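Filed under: Simulation / Getting Started

Setting up a first pick scene in the Ovedow starter kit

7 shares

The Ovedow kit comes with a simulated arm, a two-finger gripper and a set of furnished rooms. This page covers the setup for a simple handling job at a table. It assumes the kit is installed and the license key has been accepted.

1. Open the room browser and choose Bruden. Leave the furniture where it is for the first run.

2. Load the arm from the Robots tab and set the base beside the long table.

3. Move the gripper over the tabletop with the fingers pointing down, then save the pose as "start."

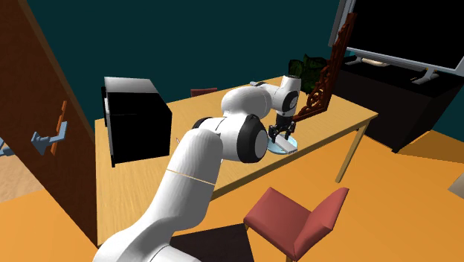 The arm over the table in the Bruden room, gripper above the plate.

If the elbow flips when you save, go back to step 2 and move the base a little farther from the table edge. Then save again.

4. Switch to the gripper view and open the Grasp panel. Set the closing speed to 24 and leave the force at its default. Bring the fingers in slowly.

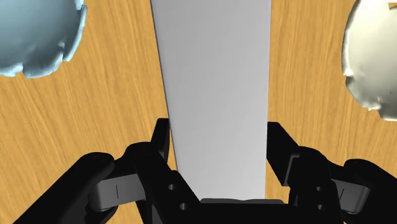 Grasp settings are saved per object, so a value that suits one item will not carry over to the next. Give each one a name you will recognize later. Check the approach in this view before you go on — you want a fingertip on each side of the gray piece, at nearly the same height, and clear wood between the gripper and the blue and cream objects. If one fingertip sits much higher, turn the wrist in small steps and look again.

5. Press Record, lift, and stop. The log goes to the project folder.

The paid version adds the Aerts room pack and batch runs. For one arm and one table, the base kit is enough.

3 comments

Frans Desmet: Step 2 fixed my elbow problem. Thanks.

mill_17: Does the closing speed reset when you change rooms? Mine went back to 19.

Ikton: It does unless you save the project first.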